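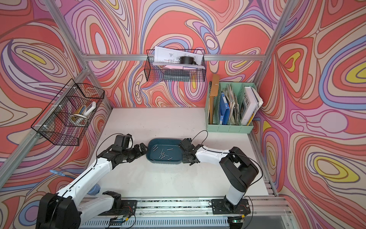 The case for hanging storage is usually made on floor area. I think the better case is retrieval, and it depends on a distinction most storage advice skips: things that are reached for against things that are filed.

Tape is reached for. It is used for four seconds and put down wherever the hand happens to be. A drawer is the wrong place for it, as a drawer needs a free hand and a clear path to open. A wire mesh basket fixed to an upright post needs neither. The contents show through the side, dust falls through the bottom, and a roll goes back in without anyone looking. Two white cable ties, one high and one low, will hold such a basket to a post. I have seen brackets sold for the same job, and for a load of tape rolls and a hand tool I can't find a reason to buy them. A single tie is a different matter. The basket swings, and a swinging basket gets avoided.

Paper is filed, and a basket handles it badly. Drawings put in on edge stand up above the rim and lean. Anything heavier goes on top of them or underneath, and the sheet wanted is the one under the tape. A mesh basket on a back rail turns into a mixed bin for this reason. It is at eye level, it is open, and it accepts any shape. My position is that a rail basket should hold either paper or objects, and that the choice should be made before it is hung.

The upright file organizer in the back corner, mint-green plastic in this case, is the correct tool for paper and is underrated in workrooms. It came into the house through the office supply aisle and people leave it in the study. On a bench it takes a cardboard folder, a ring binder and a thick bundle of newspapers in a footprint that would otherwise hold one untidy pile. Mine is a Plitance, 254 mm deep, and a standard binder overhangs it at the front. I don't count that as a fault. The overhang is what you grip.

Its limit is loose paper. Unbound sheets slump, work outward and end up past the side of the last slot. The fix is a folder, and it costs less than a replacement organizer with more compartments. The Merkance catalogue lists one with 9 slots. I would expect it to hold the same loose stack, slumped across more plastic.

The usual objection to open storage is that it looks busy. Against a plain wall, black mesh and coloured plastic do stand out. Against a strong pattern, with swirls of coral, purple and cream on three sides, they matter much less. I would sooner print the walls than fit doors. Doors add a step to every retrieval, and on a bench used all day I put that at 200 extra movements, every one of them made with something already in the other hand.

A white tabletop is the remaining piece. It shows offcuts, pencil marks and dropped screws, and so it gets wiped. Storage above and behind it exists to keep it available. Any basket that has to be lifted down onto the table before it can be searched should be emptied and sorted again.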